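Valleck Frosted Window Film, 47-inch roll

Static-cling and adhesive grades for offices, workshops, clinics and ground-floor rooms

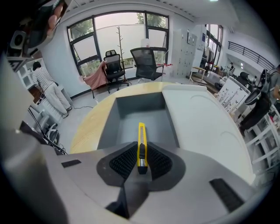
Valleck frosted film is made for the inside face of plain flat glass. It blurs the view through the pane and lets daylight in. Most buyers put it on the lower panes only, up to seated or standing eye level, and leave the upper panes clear.

The film comes in two grades. The cling grade, VF-C, has no glue. It holds to the glass by contact and can be taken down and put back up. The adhesive grade, VF-A, has a pressure-sensitive backing and is meant to stay where it is put. Both have the same matte finish and look the same once they are on the glass.

Which grade to choose

VF-C suits rented rooms, meeting rooms that change use and any pane smaller than a standard door. On larger panes the corners may lift over time, more so above a radiator. They can be wetted and pressed down again.

VF-A suits doors, partitions and windows that are cleaned often. It blocks 95 percent of UV light by our own test. It carries a 10-year warranty against peeling and yellowing when installed indoors on untreated glass. VF-C is covered for two years.

Neither grade should be used on textured, acrylic or polycarbonate panes. For wired glass, laminated glass or sealed double units facing full sun, please ask us before ordering. Film changes how glass takes up heat, and some window makers will not honor their own warranty once film has been added.

Privacy at night

Frosted film scatters light. During the day, people outside see a pale, even surface. At night, with the lights on inside, a person standing close to the glass will show as a soft shape. At a desk set back from the window there is much less to see. If you need full privacy after dark, use a blind as well.

Measuring

Measure each pane separately, even if they look the same. Take the width at the top, middle and bottom, and the height at both sides. Use the largest figure each way and add an inch to both. The roll is 47 inches wide. Panes wider than that need a seam, and the neatest place for a seam is behind a glazing bar or at a point that lines up with one.

Installing

You will need a spray bottle, a few drops of dish soap, a lint-free cloth, a felt-edged squeegee, a straightedge and a knife with a new blade. Old paint specks should be scraped off while the glass is wet.

Cut the film oversize on a flat surface. Spray the glass until it runs, peel the liner and spray the exposed side of the film too. Slide it into position, then squeegee from the center out to the edges. Trim along the frame with the straightedge, leaving a gap of 1/16 inch all the way around. Change the blade when it starts to drag – a dull one tears the film and leaves a ragged edge that cannot be cleaned up later.

Small water pockets in VF-A are normal and clear within two weeks. Air bubbles do not clear. Lift the film back to the bubble, spray again and repeat. Do not wash the glass for 10 days.

Cleaning

Use water and mild soap with a soft cloth. Ammonia cleaners will cloud the matte side. Greasy fingerprints come off with rubbing alcohol diluted half and half.

A recent order

Sándor Kerekes ordered VF-A for the Handley building, a former textile office with tall windows on three sides. The job took 1,591 square feet of film, all on the lower panes. He had first asked for VF-C, and our sales desk sent samples of both. The adhesive grade was picked for the stairwell side, where the glass is washed every week, and then used throughout so that everything could be ordered together.

Ordering

Film is sold by the running foot or by the full roll. Cut lengths cannot be returned. Full rolls can be sent back unopened within 30 days. Sample cards with both grades are free, one per address.

The former VF-B grade with the blue tint is no longer made. Remaining stock is held at the Pesinau warehouse and will be sold until the end of July. For matching an existing VF-B installation, contact Osamu Oda in technical sales and send a small offcut if you have one.

Contact | © Valleck Window Films, June 2024 | Back to top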